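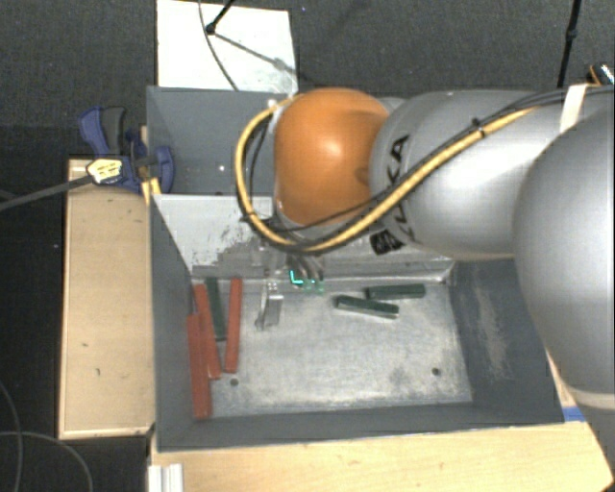
Bin packers and sorters wanted – Kuzmenko, Hostov site
Posted Apr 20, 2020
Hours: day shift and evening shift, part time possible
Contact: Bohdan Koval, packing room

We need people in the packing room. Soon. Six to start, maybe more in October when the school orders come in.

The work is blocks and bins. Blocks come to us mixed, you sort them by color and size, they go into the bins, the bins go to the scale, then the boxing tables. Then empty bins come back and you do it again. Good steady work if you like things in their place. If you get bored easy please think about it before you apply, we lost two people last fall in the first week and it's a pain for everybody.

What you'll be doing

Sorting blocks. Red ones go separate from everything else, always, they are a different order line and a different customer.
Pulling chipped or faded blocks and putting them in the reject tub
Clearing the metal bins right down to the floor before the next color goes in. They're deep, with sloping walls, and a small block sitting down at the side is easy to miss. Check the corners. Then check them again.
Wiping bins down between colors
Weighing and writing the weight on the ticket (legibly!!)
Folding cartons, taping, stacking on the pallet
Sweeping your own area at end of shift

A full carton of the Busier set is 168 blocks. The Demo set is smaller, 60 blocks, and goes in the flat carton with the paper insert. You will learn both. New people start on Demo.

About the bins, people ask in interviews. Gray metal, open top. The floors get scratched up and cloudy looking from use, that is normal and you don't need to report it. There are small round holes in the floor of the bin, also normal. Do report: bent rims, sharp edges, anything sticky. Put a yellow tag on it and roll it to the side, don't try to hammer it out yourself.

What we need from you

Can stand for most of a shift, there are stools at the boxing tables but not at the bins
Can lift a full carton to waist height. Tell us if that's a problem, we do have ticket and scale work
Good color vision for sorting spots. Short check on the first day, takes a few minutes
Closed shoes, long hair tied back, no rings or loose bracelets on the floor
Can read a packing ticket in English
On time. Really

Experience is nice, warehouse or grocery or kitchen or whatever. Not required. No diploma needed. Must be 18.

What you get

$565 a week to start, full time days. Goes to $775 for shift leads on evenings, and we do promote from the floor – both of our current leads started on the bins. Part time is paid at the same rate, worked out by the hour.

Paid training for the first two weeks
Gloves and apron supplied, you get a second apron so one can be in the wash
Two short breaks plus a half hour for lunch
Free parking behind the building, bike rack by the side door
Lunch room with two microwaves and a fridge. Label your food

Distance and masks

Stations have been moved apart and everyone wears a mask on the floor. Start times are staggered so the coat room doesnt fill up. Stay home if you're sick, call the shift phone before start time and you won't lose your spot. Interviews are by phone for now. Then one visit to see the room and try an hour of sorting, paid.

How to apply

Send Bohdan your name, a phone number that works, which shift you want and when you could start. A resume is fine but a few lines is fine too. Say if you know somebody here already. Paper forms are in the tray at the front desk if you don't do email, fill in both sides, people keep missing the back.

Questions on pay, paperwork or part time hours go to Khrystyna-Mariia Stetsiuk in the office, not to Bohdan, he will only forward them. Mornings are best for reaching her.

We call back in the order we get them. If you applied last October and didn't hear back, apply again please, that stack of forms got mislaid in the move and we are sorry about it.

Evening shift has the most openings right now – four of the six. Days will go fast. If you can do either one put "either" on the form and you'll probaly get a call sooner.

Bringing a friend is OK, but each person needs to send in their own application.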